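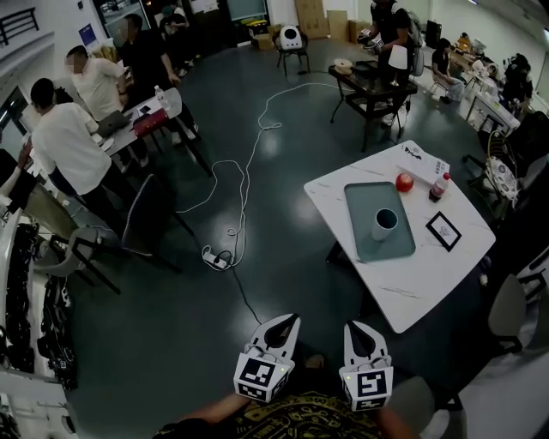 Akash Gautam wrote in to say that my rain totals read low in every heavy storm and that I should stop blaming the trees. He suspects the tipping bucket, and asks whether I have ever run a slow drip test on it.

I had not. I ran a static test when I put the gauge up, pouring a measured volume through the funnel by hand, and the tip count came out right. What a hand pour does not show is how the error changes with rate. Each time the bucket tips, a little water keeps falling into the side that is already full. In drizzle the loss is too small to matter. In a downpour it adds up, and the gauge undercounts.

The fix is either mechanical (adjust the stop screws) or a correction applied to the log. I prefer the log. Stop screws move both ends of the curve together, and my low end was fine. 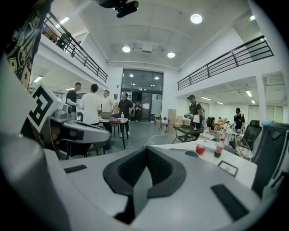
Rilholm Weather Observers Club

For the drip test I used a bottle with a needle valve, a kitchen scale and a stopwatch. The slow run lasted 19 minutes. The fast run gave 109 tips, and the water through the funnel should have given a few more than that. So Akash is right, at least at the high end.

I then went back through the log for July, 2992 lines after the duplicates came out, and applied a rate-dependent factor. Light rain did not change. The two heavy storms moved up by enough to close most of the gap with the Sivby station - not all of it, but Sivby sits on higher ground and I would not expect a match.

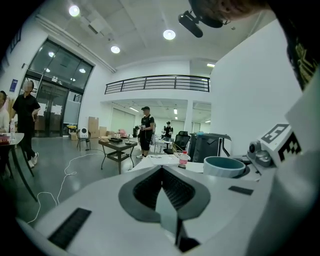
Round container, teal and white.

Open items. The spirit level on the mast has drifted and needs checking before the next run. The funnel screen also wants cleaning, and I have not yet tested whether the valve holds a steady rate as the bottle empties. The corrected file replaces the old one on the downloads page, with the raw tips kept in a separate column.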